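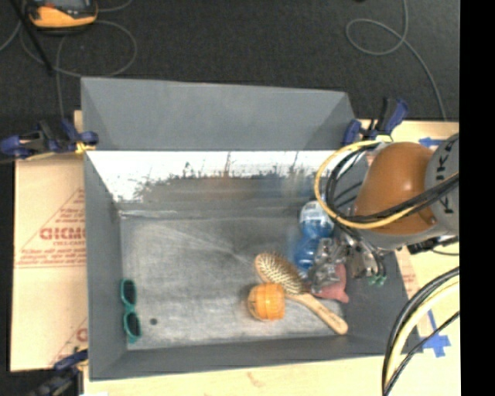
Page last changed: January, 13:02

Sorting the small stuff: an interview with Clementina Louro

Clementina Louro runs the returns bench at Kinnear, a storage and house-clearance firm. Her part of the work starts once the furniture has gone. What remains is the contents of drawers, bathroom shelves and coat pockets, and it reaches her in open grey bins, one bin to a room or part of a room. Eilidh Cruickshank spoke to her at the bench.

Louro prefers a large bin with sloping sides and a plain floor. "Grey is dull, which is what I want. A blue bottle shows up on it. Teal sunglasses show up on it. Clear wrapping is the hard one, as it picks up the colour of whatever is under it." Bins with a ribbed floor were tried and dropped. Hairgrips lodged in the ribs and had to be lifted out one at a time.

She does not fill a bin. The working rule is a single layer, or close to it, with some of the floor left bare. "If I have to dig, I have packed it wrong. Dig through a full bin and you scratch lenses." Sunglasses go to one end, against the wall, away from anything with weight. She does not insist that they lie flat. A pair on its side is acceptable if nothing can roll into it.

Rolling is the main fault she deals with. Round objects and bottles travel when the bin is carried, and they collect at whichever end is lower. Louro's remedy is to put something long across their path. A wooden hairbrush laid at a slant will hold a small round item between its head and handle for the length of a corridor. "It won't hold on stairs. On stairs you carry the bin level or you take the round things out."

Hairbrushes are a category of their own on her list. Wooden ones with light bristles set in a pad are never soaked, because water gets in behind the pad and stays there. She combs them out dry, wipes the handle with a damp cloth and leaves them with the bristles facing down overnight. Plastic brushes go in the sink.

Bottles are checked for a closed cap before they go in and again when they come out. Crinkled plastic packaging is left on until the owner has been asked. The firm used to strip it off at the first sort, and Louro stopped this after a complaint about a missing label. "It takes up room and it slides over everything. But it may be the only place the size is written."

Asked about scratches on the bin floors, she was not concerned. The bins at Kinnear are scuffed and she expects them to be. Rubbed patches can be wiped as easily as new plastic. A split corner is a different matter, and a split bin is taken out of use the same day. The firm has 91 in service, with 13 held back as spares.

The record for each bin is a paper card, filled in by hand. Louro writes the room, the bin number and the objects in the order she removes them. Her colleague Cirilo Villaseñor would like the cards moved to a spreadsheet. Louro has agreed to look at it after the current run of jobs. "I can write on a card with one glove on," she said.

Bin 504 was next on her list, and she went back to the bench to start its card.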